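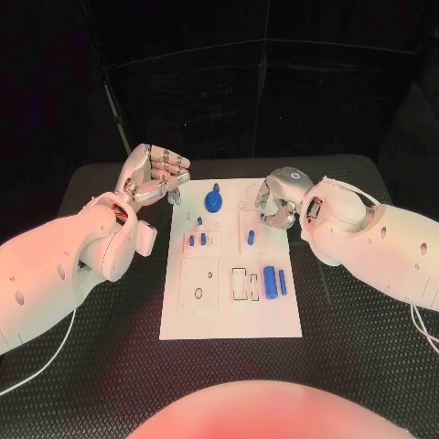
Blue parts on a white board with printed black outlines.

Shadow Boards for People Who Lose Their Pliers

I own four tape measures. I know this because I have bought four tape measures, and on a good day I can find one. If you live this way too, the cure is old and cheap: draw the outline of each thing on the surface where it belongs, and put the thing back on its outline. Factories and hospitals do it. My grandmother did it inside her pantry door with a laundry marker, and her potato masher never went missing in my lifetime.

I redid the garage wall in January, when it was too cold to do anything useful in there, and these are my notes.

Pick the board

Pegboard is what everyone pictures, and it's fine. The hooks fall out when you take the tool down, and you'll spend the rest of your life bending over to pick them up, but a dab of hot glue behind each hook fixes that. I prefer a plain sheet of plywood painted white. White shows the outlines, and it also shows grease, which shames you into wiping it now and then.

Two thin coats of satin paint beat one thick one. Let it cure for a few days before you hang anything. I gave mine one night and there is a perfect impression of a hacksaw in it.

Screw the board into studs. Drywall anchors will hold up a calendar.

Lay everything out on the floor first

Put the board flat, dump your tools on it, and push them around until they fit. Leave more space than seems polite. You need room for your knuckles when you grab the thing in the middle, and hammers swing on their hooks like bells.

Heavy stuff goes low, things you use every week go between your waist and your eyes, and the pipe wrench you inherited and are afraid of goes in the top corner. Then stop and take a picture with your phone. You will bump the board. The dog will walk across it.

Leave a few blank spots. You're going to buy another tape measure.

Tracing

A pencil first, always. Hold it straight up and down, or your outline comes out fatter than the tool and the whole wall looks like it belongs to somebody with bigger tools. Go over the pencil with a paint pen. Ordinary permanent marker turns purple in a sunny garage and bleeds under varnish, as I can tell you from the first board, now serving as a shelf.

You can fill the shapes in solid if you like the look. Solid shapes are easier to read from across the room. Outlines are quicker, and when you replace the pliers with slightly different pliers there's less to paint out.
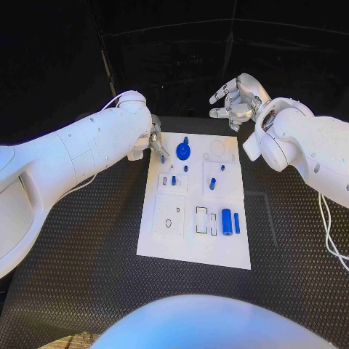

A flat white board on a dark gray mat, with a small blue peg near the upper left corner.

Small parts

Little things don't hang well, so give them a flat board in a drawer. Trace the drill bits, the odd hex keys and the two adapters that came with the compressor, then line the drawer with rubber mat so nothing slides when you slam it. Craft foam works nicely too. Stack two colors, cut the shape out of the top layer only, and the bottom color shows whenever something's gone. Use a fresh blade. A dull one chews foam into something like old cheese.

Cut a half-moon at the edge of each shape so a fingertip can get under the part. I skipped this the first time and had to turn the whole drawer upside down to get out a socket.

Don't do this for screws. I once met a man who sorted 1,000 screws by length and he did not seem rested. Jars.

The kitchen version

The same trick works inside a cabinet door for measuring cups and lids. Pencil wipes off, so test the layout for a week before you commit. Check that the door still closes with the ladle hanging on it, and check it slowly.

My neighbor, Sajib Amarasinghe, did his spice drawer with circles and a name in each circle. It's gorgeous. He can't buy the large cumin anymore.

Getting other people to use it

Labels help more than you'd think. Write the name inside the outline, where it only shows when the tool is missing. "Good scissors" is a label. "GOOD scissors, put back" is a better one. Some families use a tag with a name on it, hung in the empty spot by whoever took the tool. In mine the tags went missing, so now I have outlines for the tags.

Give everyone a month before you get cross. An empty outline nags quietly all on its own, and it's better at it than I am.

What to buy

A sheet of plywood, a quart of white satin, a pencil, two black paint pens (one will clog), 6 long screws for the board and a bag of assorted hooks. Sandpaper in 130 doesn't exist at my hardware store, whatever my handwriting on the shopping list said. Get 120.

If you find a yellow tape measure with a cracked corner, it's mine.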